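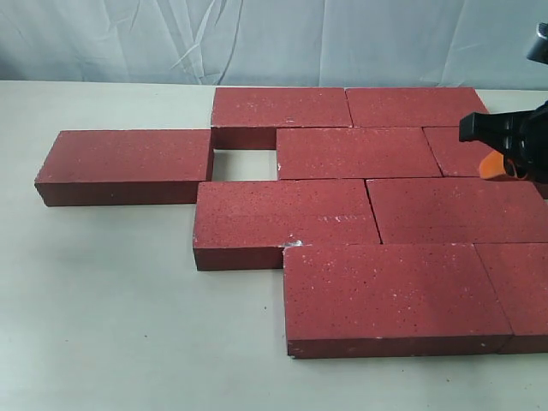
Right, so the question I get asked most, usually by someone holding a tea towel, is when a machine is going to do the boring jobs for them. I've been trying to answer it properly for a while now and my answer keeps changing, which is awkward when you've agreed to give a talk on it. Leave this first slide up while people find their seats. Red bricks, laid flat, staggered the way a bricklayer would do it, and one square gap in the pattern with the table showing through. Ask the room how long it would take them to sort that gap out. Somebody always says two seconds. Good, hold on to that number, we're coming back to it.

(Say hello here. Thank the Bevcombe lot for the room and the biscuits.)

I started out in a workshop, so I'm going to begin with shop-floor chores and get to the kitchen later. When I was at Trarkell we had a palletiser that put 4000 cartons a shift on to pallets and never sulked. Lovely thing! But every carton was the same, it came down the same belt, and if one arrived a bit squashed the whole line stopped and I had to walk over and poke it. So could a machine do the job? Yes, if I did the tidying first. Keep that in mind whenever somebody shows you a clip.

Now bricks. I like bricks for this because they look as if they ought to be easy. They're hard, they don't flop about like a shirt does, and they've got nice straight sides. And then you try to put one in a gap between its neighbours. You're holding it from somewhere, so your fingers are in the way of the very place you want it to go. You come down a touch crooked and it catches on an edge, or it nudges the brick next door and now you've got two problems. You and I would give it a wiggle without thinking. The wiggle is the hard bit. (Do the wiggle with your hands. Do it big, the back row can't see.)

Point at the pale scuffs on top of the long brick nearest the gap, and the little chip at its corner. Real stuff has marks on it. Any system that only copes with clean, perfect shapes is going to have a rotten time in my shed, and probably in yours.

Next bit is the trial at Gadard. Don't rush this, it's the only part with sums in it. We set up a simple placing job, pick a block up and put it where it belongs, and ran it 3297 times over the winter. We had to step in on 868 of them. So that's about a quarter, and I was pleased with it! Then I told my neighbour and she said she'd sack a cleaner who needed rescuing one time in four. Fair enough. (Pause for the laugh. If there isn't one, carry on as though you hadn't paused.)

What went wrong was mostly dull. Blocks tipped as they were let go. Blocks got put down nearly right, and the next one then had nowhere to sit. That second sort is the nasty one, small errors pile up along a row and you don't see it until the far end.

Kitchens, then. I made a list of 6 jobs people say they want doing: loading the dishwasher, folding washing, wiping the side, putting shopping away, picking toys up off the floor, making a bed. Go through them quickly and get hands up for which one comes first. My own bet is toys off the floor into a box, as it doesn't matter much how they land. Bed last. I'd put duvet covers even further back than that, I can hardly manage one myself.

Mention Van den Broek here if there's time. They put a machine in their parts store that only fetches and carries trays, and a person still fills the trays. The people there seem to like it. It's a bit of a chore done, and the bit that hurt their backs.

So, are we there yet? For one job, in one place, with someone close by, I'd say often yes. For wandering into my kitchen after Christmas dinner, no, and I wouldn't clear out the rubber gloves this year.

Go back to the first slide. Ask about the two seconds again, and ask how many years of practice they'd had before they could do it in two seconds. Then questions. Room has to be clear by half past four, and the projector remote goes back to the front desk.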